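Damholm gripper trials

The Damholm trials compare two-finger grippers on small, fiddly things. I ran most of them, so forgive the fondness! We pit the Clasta against the Poduval, 39 picks each, with bobby pins as the hardest set — and human hands as the yardstick.
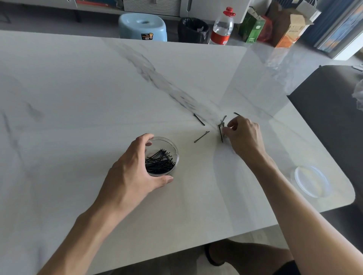

Sharada Kaimal thinks pins flatter the Clasta, whose narrow tips suit thin wire, and she'd like coins added. Fair point, I'd say. The Poduval still leads on anything chunky.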